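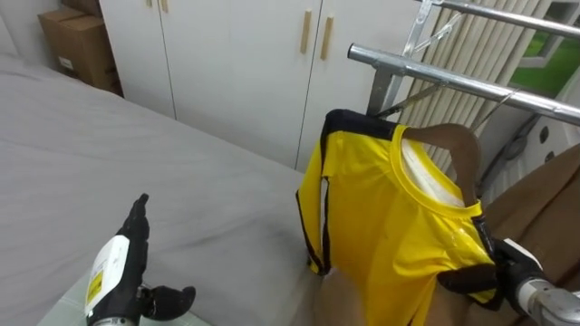 Spare room refresh: football shirts and grey sheets

sagepatch
Posts: 24
Finally got round to the spare room in November. Plain grey fitted sheet, sage green check on top, and my yellow Dodia shirt, which my other half would like kept behind a closed door. Two questions. Do you hang football shirts or fold them? And is grey going to look like a car park?

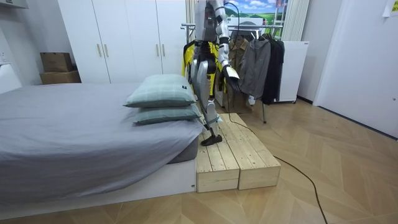
Pillows at the foot end, pine boxes beyond

Vermeulen_fan
Fold. A hanger gives a shirt shoulders it never asked for. Mine have been in a drawer for years and look no worse than the team.

patow1263
Disagree completely. Folding cracks the lettering. Wooden hanger, wide arms, hook it on the rail and leave it be. I've got the Patow bed base and a rail from Surkeck next to it, and the whole lot cost less than a season ticket.

sagepatch
Wooden hanger it is. The sheet is a bigger worry. I smooth one side and the ridges simply emigrate to the headboard. 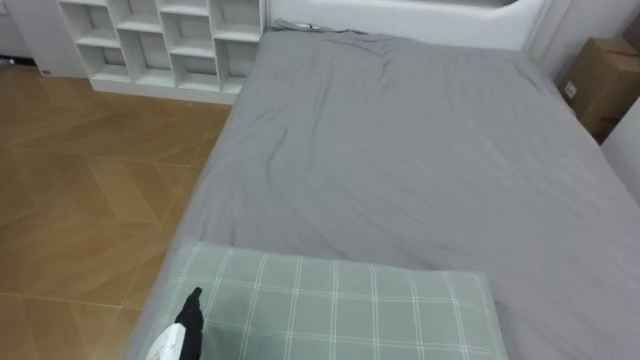 So I pull them back down and they settle in the middle. I've read that you're meant to iron a fitted sheet, and I'd like to meet the people who do.

Vermeulen_fan
Too big for the mattress, I reckon. Put the far corners on first, then lean on it. Or throw the green check over the lot and call it styling.

patow1263
Lay the shirt flat to get the hanger in, by the way. Doing it in mid-air is how necks get stretched.
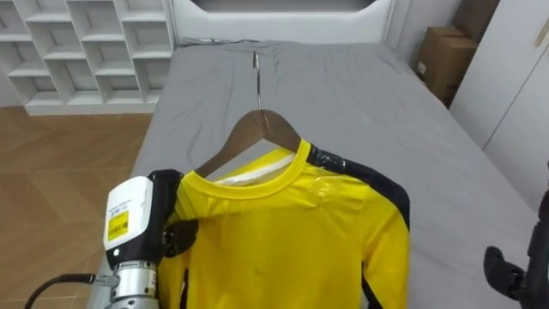

Yellow shirt on its hanger, flat on the bed

Vermeulen_fan
Still say drawer.

tidy_ish
3000 threads on this forum and 2 of you have managed to fall out over a coat hanger. Grey's fine. Where are the pine boxes from?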